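Subject: Re: [trays] Setting a tray for one – what goes where?
To: the trays and tables list

Hello all,

I've been meaning to answer the tray question for ages and I finally have a cup of tea and half an hour, so apologies if this rambles (it will).

The earlier message said:

> I'm putting together lap trays for the lunch club and I can't get
> everything on without it looking like a jumble sale. Big plate,
> little dish, cup, cutlery, napkin. Do you put the cutlery on both
> sides like a proper table, or is that asking for trouble? We've gone
> for the coloured stuff from Zellholm, if that matters.

It does matter a bit, because I find colour makes the whole job easier. You can see at a glance what's missing! But on to the cutlery. I used to do fork left, knife right, plate in the middle, as my gran taught me, and on a tray it's hopeless. The knife ends up under the rim of the plate and the cup has nowhere to live. So now everything you hold in your hand goes down the left on a folded napkin, knife then spoon then fork, handles towards you, and the plate gets the right-hand side all to itself. The small dish sits in the middle of the plate and the cup goes up by the far rim.

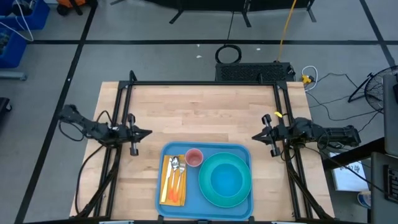
Left-handers get on fine with it too, in my experience, though my mother-in-law moves her cup to the near corner every single time and I've given up arguing. We also swapped paper napkins for cloth ones in November and the spoons stopped sliding about.

Well, that cheered me up no end, and I may try the cloth napkins myself. Anyway, back to the order of things. I put the napkin down first, folded lengthways so it's long enough for the handles, and then the plate, pushed well over. If you leave the plate till last you only have to shift everything again. Small dish next, cup at the end. The cutlery can go on whenever you like, and mine is never dead straight – I've stopped fussing about it, life is short and soup gets cold.

Before I start I like to have the empty tray pulled right up to me, with the crockery waiting just past it. I used to keep it all stacked on the worktop behind me and I must have turned round 300 times a week. Reaching forward over the rim is much kinder on the back, and the bowls and plates go where you can get hold of them without knocking the next thing.
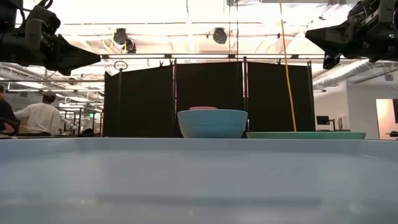 A tray with a proper raised rim is worth paying for, by the way. I had a flat one from Sirkon for years, very handsome, and every slope in the hallway was an adventure. Rounded corners are easier to wipe out as well. Crumbs get into square ones and set like cement.

As for size, take your biggest plate to the shop with you. I mean it! Put it on the tray, on the right, and see what's left over. If you can lay your hand flat in the gap you've got room for a napkin and three bits of cutlery. If you can't, get the next size up or use a smaller plate. The Jatoi trays look generous online and then you find the rim takes up half of it.

I've got 13 spare cloth napkins in the airing cupboard, all washed, odd colours, if the lunch club would like them. Just send me a note off-list and I'll pop them in the post.

Right, kettle's gone cold. Bye for now.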